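零件盒讨论：小抽屉收纳盒到底值不值得买（九格带提手那种）

版块：工作间与收纳
本帖共三页，当前显示第一页

楼主 螺丝归位
搬完家之后一直在收拾工作间，螺丝、垫片、接线端子、旧合页全混在几个饼干盒里。每次找一颗合适的自攻钉都要把整盒倒出来，翻完再扒拉回去。上周下决心买收纳盒，在两种之间犹豫：一种是平放的分格盒，翻盖，里面用插片隔开；另一种是立式的小抽屉盒，透明抽屉，上面带提手，可以拎着走。

最后先买了一个立式的，三乘三，九个抽屉，黑色外壳黄色框。用了几天，有满意的地方也有不满意的地方，写出来给同样在纠结的人参考，也想听听用得久的人怎么说。

先说我的需求。零件种类不算多，但每种的量差别很大。常用的木螺丝有好几种长度，一种就能装满一格；垫片和铜柱每样只有一小把。工作台不大，台面上还要放一块白板垫着干活，能留给收纳的地方只有后面窄窄一条。平放的盒子打开盖子要占两倍的面积，这一点我比较在意。

二楼 老合页
立式的我用了三年，结论是放在固定位置可以，拎着走不行。抽屉没有锁，提起来稍微往前倾，抽屉自己就往外溜。我有一次从地下室拎上来，走到楼梯中间，最上面一格整个掉下去，一格图钉撒了半层楼梯。后来拖鞋底上还扎到过两次。

如果一定要拎，在正面横着绑一根宽橡皮筋。

三楼 Gurken
楼上说的是便宜货的问题。好一点的抽屉后面有一个小凸起，拉到头会卡一下，要往上抬才能取出来。买之前把每个抽屉都拉一遍，拉到一半松手，看它往下垂不垂。垂得厉害的，装满螺丝以后一定难推回去。

四楼 螺丝归位（楼主）
回二楼，橡皮筋这个办法记下了。我基本不拎，提手对我来说就是挪动的时候方便抓。
回三楼，我这个拉出来有一点晃，卡不卡得住没有仔细试，晚上回去试。

贴一张台面的图，右上那格是拉出来的。 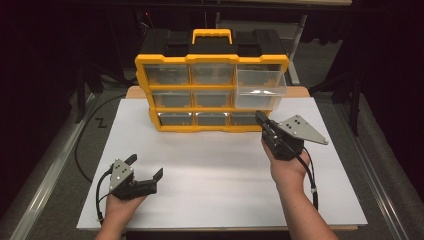

一、摆放位置
收纳盒靠台面后沿放，白板平铺在前面。这样抽屉往外拉的时候正好悬在白板后沿附近，掉出来的小零件会落在白色的面上，比落在木头台面上好找得多。白板是旧的，写字已经擦不干净了，当垫板正好。

二、抽屉怎么分
我的分法是按用的次数，不按种类。最上面一排放每天都要拿的，中间一排放每周用一两次的，最下面一排放买家具剩下的那些不知道什么时候用得上的配件。一开始想按尺寸从小到大排，排了一晚上，第二天就乱了。

三、不满意的地方
上排抽屉拉出来以后会挡住下面那一格。要同时从上下两格里取东西，只能先关上面的。另外抽屉是透明的，但里面东西一多，从正面只能看到最前面那一层，后面混进去什么完全看不见。

五楼 Clelasthorpe
上下挡的问题没办法，所有立式抽屉都这样。解决方法是把要配对使用的东西左右放，不要上下放。螺栓放左边，螺母放它右边，垫片再右边，一排正好一套。我原来是上下放，每天拉来推去，后来横过来，顺手很多。

六楼 平放派
我不同意立式的。平放分格盒的好处是打开就看到全部，不用一格一格拉。修东西的时候不一定知道自己要哪颗，要看着挑。抽屉盒是给知道自己要什么的人用的。

占地方的问题，可以竖着插在书架上，用的时候抽一盒出来，用完再插回去。我书架上有六盒，侧面写字，和书一样。

七楼 老合页
平放盒竖着插，盖子如果和隔片之间有缝，小垫片会从一格跑到另一格。这个我也试过。M3的垫片和M4的垫片混在一起以后，分起来比没买盒子之前还累。

八楼 平放派
那是盒子选得不对。盖子内侧有一圈凸筋、能压住隔片的就不会跑。买之前放一颗垫片进去，盖上，倒过来摇。店里一般不会拦你。

九楼 Gurken
网上买怎么摇？

十楼 平放派
收到以后摇，跑了就退。

十一楼 Kourosh Rashti
我在Dedville的一家维修铺干活，铺子里两种都有，说一下我们的用法。

抽屉盒放的是标准件，种类固定，用完就补。每个抽屉正面贴标签，标签上写三行：名称、规格、补货的最低数量。第三行很多人不写，我觉得是最有用的一行。拿的时候看一眼，低于这个数就在墙上的纸上记一笔，月底一起买。

平放盒放的是某一单活拆下来的件，一单一盒，盒盖上夹一张单子。活干完盒子就清空。

所以两种用途不一样，没有必要争哪种好。家里用的话，我觉得先买一个抽屉盒，再买一个平放的小盒子，够用很久。

十二楼 螺丝归位（楼主）
谢谢，第三行这个我准备照做。请问标签用什么贴？我用普通的白色贴纸，抽屉是塑料的，边上已经开始翘了。

十三楼 Kourosh Rashti
美纹纸胶带，用油性笔写。想换的时候一撕就下来，不留胶。打印的标签好看，可是内容一改就要重新打，最后大家都懒得改，标签和里面的东西对不上。

十四楼 Katiyar
我的办法是不写字，每个抽屉前面粘一颗样品。用一点热熔胶把螺丝横着粘在抽屉正面，一眼就知道里面是什么长度。家里老人来找东西，不认识规格，看样品也能找到。

十五楼 Gurken
热熔胶在光滑的塑料上粘不牢，冬天一碰就掉。我粘过，掉了一半。

十六楼 Katiyar
粘之前用砂纸把那一小块打毛。我的粘了两个冬天，掉过一颗。

十七楼 平放派
打毛以后抽屉就花了，换内容的时候很难看。我支持胶带。

十八楼 Touran Asadi
讲一个没人提到的：重量。

抽屉盒是从上面提手受力的，装钢件很重。我把九格全部装满螺丝和螺母，提手和外壳连接的地方发白了，再提几次估计就断。后来把重的都挪到最下面一排，上面放尼龙扎带、热缩管、保险丝这些轻的，放在台面上也稳，拉上排抽屉的时候整个盒子不会往前栽。

楼主按使用次数分，常用的放上面，如果常用的正好是钢螺丝，请注意这一点。

十九楼 螺丝归位（楼主）
说中了。我上排现在全是木螺丝，昨天晚上拉得急了一点，盒子后面确实抬起来一下。今晚重新分。

顺便回三楼，试过了，拉到头有一下轻微的卡顿，但稍微用力就出来了。空抽屉不垂，装满的垂一点，推回去要用手托着底。

二十楼 老合页
后面抬起来的话，在盒子底下垫一块防滑垫，厨房抽屉里铺的那种，剪一块就行。或者背面打两个孔挂墙上，拉多快都不会倒。我那个最后就是挂墙上了。

二十一楼 Clelasthorpe
挂墙之前先看墙。石膏板要用膨胀件，装满以后不轻。我的是先在墙上固定一条木板，再把盒子挂到木板上，以后换别的盒子也能用。

二十二楼 平放派
挂墙就不能拎了，那提手白做了。

二十三楼 老合页
我二楼就说了不要拎。

二十四楼 新手问一句
请问一个抽屉里可以再隔开吗？我东西很杂，每样都只有几颗，一样占一格太浪费。

二十五楼 Gurken
看抽屉里面有没有竖槽。有槽的可以插隔片，有的会随盒子送几片。没有槽就用小自封袋，一个抽屉里立着放几袋，袋口朝上，写上规格。

二十六楼 Katiyar
自封袋的缺点是每次要打开再封上，几次之后就没人封了。我用的是装药片的小圆盒，大小合适的话一格能放两个。

二十七楼 新手问一句
谢谢，家里有不少小药盒，先试试这个。

二十八楼 Touran Asadi
杂件太多的话，建议先扔一遍再买盒子。我去年清点过一次，从各种罐子里倒出来的螺丝一共381颗，生锈的、滑丝的、头已经拧花的挑出来以后，留下的连一半都不到。滑丝的螺丝留着没有用处，下次拿到还是要再扔一次。

二十九楼 老合页
生锈的可以泡醋。

三十楼 Touran Asadi
可以泡，但镀层已经坏了，泡完很快又锈。除非是配不到的老尺寸，不值得花这个时间。

三十一楼 老合页
我的就是配不到的老尺寸。老房子的合页，现在买的都对不上孔。

三十二楼 Kourosh Rashti
老尺寸单独放一格，标签上写清楚是哪里拆下来的，比如“卧室门，上合页”。过几年看到，不写是想不起来的。

三十三楼 螺丝归位（楼主）
昨晚重新分完了，更新一下。

下排：木螺丝三种长度，一格一种，都是最重的。
中排：螺栓、螺母、垫片，按五楼说的从左到右排成一套。
上排：扎带、接线端子、杂件。

防滑垫剪了一块垫上，拉上排的时候盒子不动了。标签换成了美纹纸，写了三行，最低数量是估的，用一段时间再改。粘样品的办法我只在放杂件那格旁边试了一颗，用的是双面胶，先看看。

滑丝的扔掉一小袋。饼干盒空出来两个，还有一个没动，里面全是膨胀管和画框挂钩，下个月再说。

三十四楼 平放派
膨胀管和挂钩形状不规则，抽屉里容易卡住，推不回去。这个建议你用平放盒。

三十五楼 螺丝归位（楼主）
可以，这个我接受。请推荐一个盖子带凸筋的，不要太深。

三十六楼 平放派
我用的那款已经买不到了，晚上回去量一下格子的尺寸发给你，照着尺寸找。

下一页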